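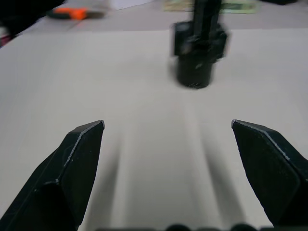
The big table, with a black object on it. Light grey-beige top, still smooth.

I have had this table for long enough now to write something useful about it. It came from Muleden, secondhand, and I paid 1790 for it with delivery. Cadi Rees had one in her workroom and let me lean on it for an afternoon, which decided the matter.

The top is pale and plain. I wanted that. My old one was dark oak and every pencil, screw and scrap of thread disappeared on it. Black things are the easiest to find on this one – I can put something down, go and make tea, and see it from the door when I come back.

The downside is that it shows shadows. In the afternoon I get long soft ones reaching halfway across, and if I am cutting paper I have to move to the other side. I tried a second lamp in May and it only gave me a second set of shadows. A blind helped more. I leave it halfway down most of the day.

Cleaning is simple. Warm water, a drop of dish soap, a soft cloth, then a dry one. Eleri Probert told me to use the Grultau paste and I did try it once, but it left a shine in one corner that took 15 days to dull down again. I would not bother.

I also changed how I keep things on it. The rule used to be that anything I used daily could stay out, and the result was that everything stayed out. Now most of it goes on the shelf at night. Tall things I keep well back from the side I work on, because I reach without looking and have knocked plenty of them over. Glue goes in the drawer – it leaked once and I don't want to scrape it off again.

Two things still to sort out. One leg is a little short and I have folded card under it, which works until someone moves the table. And I need a proper mat for cutting. Skasport had one for 1495 that was too big, and the size I want is out of stock until next month. I have the measurements written on the back of the door, so I will order it when it comes in.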